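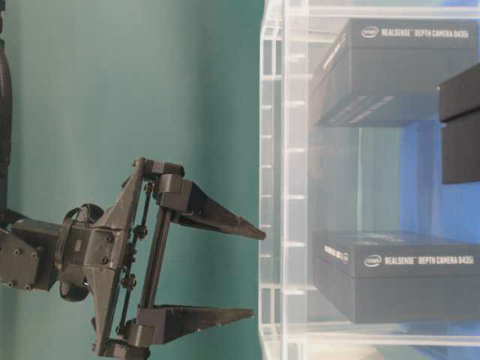 Handout 3: Why colours look different next to each other
December, evening class notes

Last time I promised we'd get on to greys, so let's do greys! People think a grey is just black with some white in it, and then they mix one and it goes blue on them. Look at the dark grey parts fanning out from the wrist: next to the black rods they read as quite soft, and on a white page they'd look nearly black. Same paint, different neighbour.

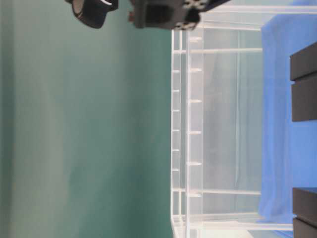 So when you do your swatches this week, paint each grey twice, once on white and once on black. I use the cheap Wekis pads (14 sheets, which is plenty) and let everything dry overnight before I judge it.

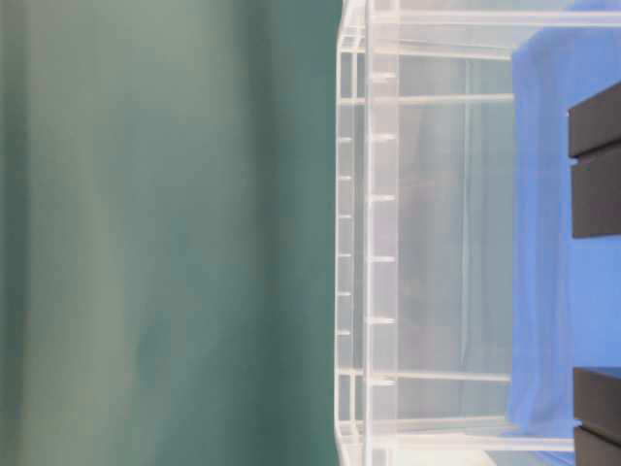

Big areas of one colour are harder than they sound. If you fill half a sheet with a single green you'll probably find it dull, and your hand will want to add things. Try letting it drift a little, the way the teal goes pale and greyish at the far left and gets stronger towards the middle. Two mixes are enough for that, with a damp brush where they meet.
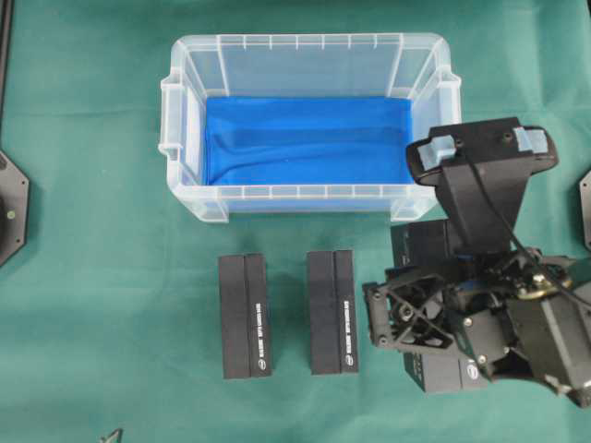
Page 741

Blue on green is the pair I'd leave until last. Keep one of them much brighter than the other or they'll mush together. Bring your swatches, dry please, and an old rag.

Monon Evening Classes | Contact the office | © Monon | Back to top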